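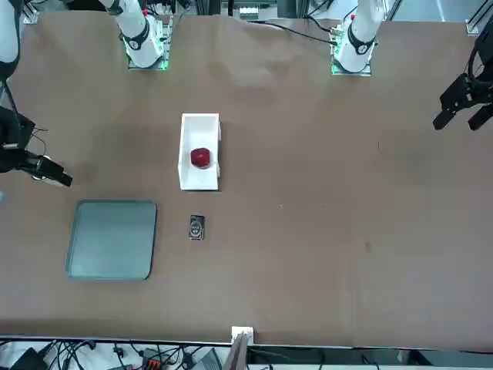
Claltatberg, February

How do you take care of a robot with two arms?

Hello, young readers! Maybe you have a bicycle. Then you know that a bicycle needs air in the tires and oil on the chain. A robot also needs care. My name is Nicanor Rosales and I look after a robot cell at Condard. A cell is the place where a robot lives and works. Ours has a work table, two arms, and many cables. We call it Murnum.

Which arm is left and which arm is right?

This is the first thing that visitors get wrong. Murnum has a right arm and a left arm, the same as you. But when you stand at the front of the table and look at the robot, it is like looking at a friend who stands in front of you. The right hand of your friend is on your left side. So the arm on your left is the right arm of the robot. I have put the wrong name in my notebook many times, and then I had to write the page again.

What do I do in the morning?

Before the arms may move, I look at the feet of the robot. Each arm stands on a base, and each base is fixed to a plate. There are little green lights at the plates. In our cell green means that the arm has power and has not found any problem. If I see another color, I do not start. I go and read the message on the computer first.

Then I check the screws of the bases with a special wrench. The wrench makes a click when the screw is tight enough. A screw that is too loose lets the arm shake, and a screw that is too tight can break. After 200 hours of work I must check every screw again, also those which are hard to reach.

What is a gripper?

The gripper is the hand of the robot. Ours are black and each one has two fingers. You have five fingers on one hand, so you can tie a shoe. Two fingers are enough to pick up an apple, if they close slowly. You can try it at home: use only your thumb and one finger and lift an apple out of a box. How hard did you have to press?

I clean the fingers with a soft cloth and a little water. Dust makes them slippery. Once in a month I also open and close each gripper many times from the computer, and I listen. A healthy gripper makes a quiet sound, almost the same each time. If I hear scratching, I take it off and look inside. 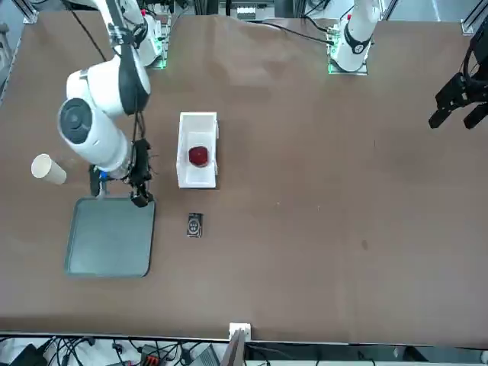

Cables are a big part of my work, too. They bring electricity and messages to the arms. When an arm bends, its cable must bend also, and it must have enough free length. If the cable is too short, it gets pulled. If it is too long, it can catch on something. I move the arm very slowly to every side and watch the cable all the time. A cable of the arm can be used for 900 hours in our cell, and after this I change it, even if it still looks nice.

Why are there apples and cups?

After a repair we want to know if the arms still go to the right place. For this we use simple things, such as a box, a tray, a paper cup, or an apple. An apple is round and can roll away. A paper cup is light and it is easy to crush. If the robot can be gentle with a cup, I am happy with my repair.

Can I touch the robot?

Please not when it is on! An arm does not know that you are there, and it can start to move when you do not expect it. I have a rule for myself and for all guests. First I stop the robot, then I switch off the power, then I wait until the green lights are dark. Only after this I put my hands over the table. My colleague Nava asks me every time, "Are the lights dark?" and I must answer in a loud voice.

Words to remember

Base: the foot of the arm.
Joint: the place where the arm can bend, like your elbow.
Gripper: the hand of the robot.
Cell: the place where the robot works.

On Wednesday I will change a cable on the left arm. It takes me the whole morning, and my fingers are always black afterward.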